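Garkevside Press Dispute

The Garkevside press dispute was a quarrel over local news coverage in the town of Garkevside, centred on how the Garkevside Fairweather, a weekly newspaper, reported the opening of a hostel for newly arrived families in the Eltent district. It is remembered mainly for its length, which was out of proportion to the hostel.

Background

The Fairweather had been the town's only paper for so long that most residents disliked it out of habit. Readers on the right thought it soft, readers on the left thought it timid, and both groups bought it for the planning notices. When the council agreed to house 44 people in a former office block in Eltent, the paper ran the story on page seven, beneath a report on parking charges.

Opponents of the scheme took the placing as proof of a cover-up. Supporters took it as proof of indifference. The editor, Sze-wing Ho, wrote that page seven was where there had been a gap.

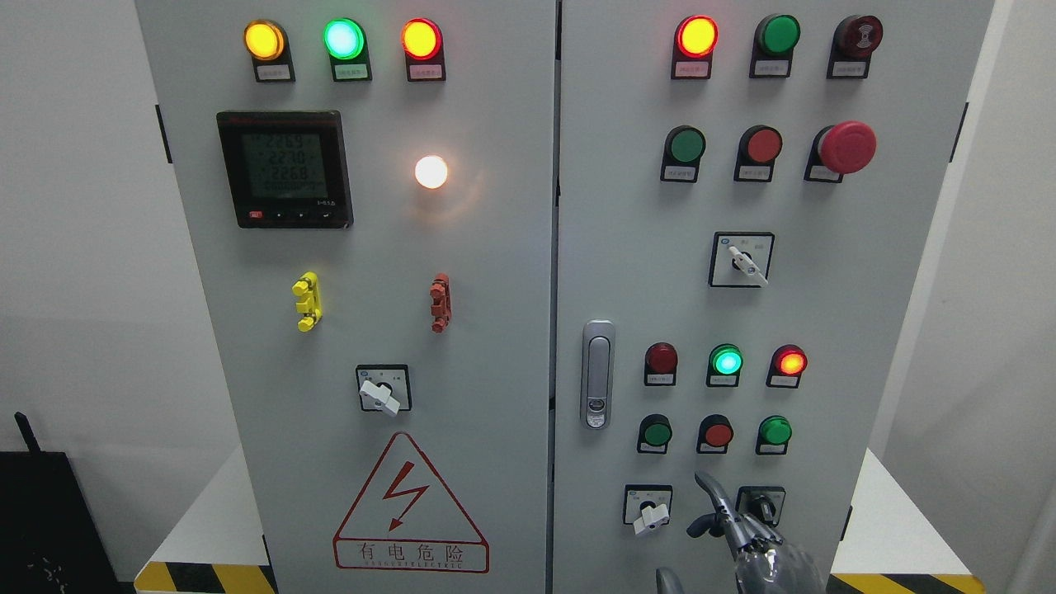
The explanation satisfied very few people. A residents' group called Hastosix, whose name has never been convincingly accounted for, began a rival newsletter promising the facts the Fairweather would not print. Its first issue claimed that 400 people were to be housed in the block. Its second repeated the figure in larger type.

Petition and public meeting

Hastosix handed the council a petition bearing 318 signatures, calling for the newspaper to lose its contract for public notices. A public meeting followed in June. It was meant to deal with press bias but spent its first hour on the seating. Ho was accused of hiding the truth by one speaker and of stirring up trouble by the next, and thanked them both.

Several families from the hostel attended and were not asked to speak until the end, when the hall's booking had nearly run out.

Outcome

The council kept the contract where it was. The Fairweather printed a correction on 4/13/23, the year after the meeting, conceding that it had misspelt the name of the street. Hastosix declared this a victory and stopped publishing after one further issue, most of which was about bins.

Local opinion remains split on whether the paper was biased, and in which direction. The parking charges went up.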